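Speaker notes: Flimsy Things and How to Fold Them
Home skills night, Zarkdale Hall. 20 minutes, then questions.

Start before everyone's settled. Hold up the bag. Ask who's got a drawer full of these at home (hands will go up, mine too). Mine was so bad last January that I couldn't get the drawer open without a wooden spoon jammed in the top.

Say hello properly now. Thank the Anham crew for the tea and the extra tables.

So, tonight is all about thin stuff. Produce bags, tissue paper, freezer liners, those light plastic covers the dry cleaner gives you. Anything that floats off the table when you sneeze! I keep it all and I use it all again, and the only way I can live with it is to get it flat first.

Flat is the hard bit. Everyone wants to skip to the folding. Please don't. Tell the story about the triangle fold I tried on the bus, with the bag still full of air, and how it popped open on the lady in front.

Next bit is about the table. Clear it right off. A plain white top is lovely for this if you've got one, though see-through stuff can be a pain to spot on it, so get a lamp coming in from the side. Then put your crumpled piece down and look for an edge before you start tugging.

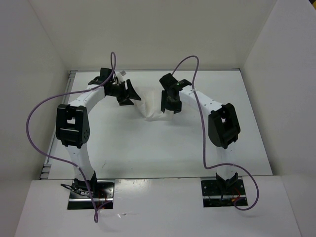

Words by the Gonutwood home skills desk | Posted 01/02/2021

Leave the slide up while I talk through this part. It's a whitish, see-through piece, all scrunched, and that's how most of them start out in my kitchen. Go in at an edge. If you grab the middle you'll only make a bigger knot of it.

Once you've found your edge, pinch it and hold it down. Other hand smooths away from you, nice and slow, with the side of your palm. Turn it a quarter and go again. (Do it with the real bag here. Don't rush, I always rush.)

If it's clingy, breathe on your fingertips or dab them on a damp cloth. Works a treat on produce bags. Not so good on tissue paper, ask me how I know.

Folding: in half the long way, then in half again, press the air out towards the open end. Roll it up or do your triangles, whichever you like. I've got 30 rolled ones standing up in an old Sproģis biscuit tin, same colour as my cupboards, very pleased with myself.

Everybody has a go now. 2 bags each, on the tables at the side. Walk around and help. Spare bags are in my blue tote if any tear.

Questions. Someone will ask about fitted sheets. Tell them that's next month, and bring a cushion.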